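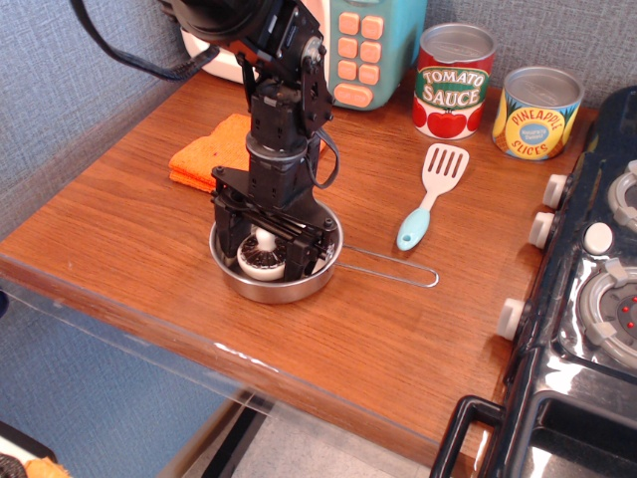 The Zernik arm with its gripper down in the frying pan, on the play kitchen table.

Zernik Tabletop Arm Kit: Your Questions Answered

We get a lot of mail about the kit (thank you, we do read all of it!) and the same handful of questions keeps coming around, so we've gathered them up. If yours isn't covered, write to the Balmont support desk and we'll do our best.

What do I get when I order?
The arm itself, the parallel gripper, the power supply, a table clamp, the cables, a bag of spare bolts and a printed setup guide. You'll need your own computer. The pan, the toy cans, the stove and the rest of the kitchen things aren't part of the kit, though people ask so often that we've started keeping a shopping list on the downloads page.

Does it come put together?
Mostly, yes. The servo modules and brackets are bolted up and tested before the box leaves us. You attach the gripper with the 18 short bolts in the small bag, plug in the cables and clamp the base down. Do leave a bit of slack in the cable where it passes the middle joint, or it will tug when the arm stretches out.

How far can it reach?
62 centimeters from the base to the gripper tips, with the arm straight. In everyday use you'll want to keep things closer in than that, so there's still room to bend and come at an object from above.

Can it really work around a pan?
It can, and it's one of our favorite things to set up! A small pan with a low rim is a good place to start, because the fingers have room to open on either side of whatever is sitting in it. Go slowly the first few times. Shiny metal can confuse some cameras, so if you're using one to guide the arm, soften your lighting and try again before you start changing settings.

Is it okay to use with real food or a hot stove?
Please don't. The gripper isn't food safe, and neither the servos nor the wiring are made for heat or steam. Toy food and cold cookware only.

What software does it use?
Drokau, our own control program, which is included in the price. You can move the arm by hand and have it play the motion back, or write your own scripts once you feel ready. Most people begin with playback, and plenty of them happily stay there.

My gripper squeezes too hard. Help?
Open the grip settings in Drokau and bring the force down to 50 percent, then work your way up a little at a time. Soft plastic toys need very little.

How long is the warranty?
2 years on the arm and gripper, parts and labor. Finger pads wear down with use and aren't covered, but they're cheap and easy to swap.

Where do you ship from?
Everything goes out of our Kamolrat warehouse. We close for stock count at the start of February, so orders placed then will take a little longer to reach you.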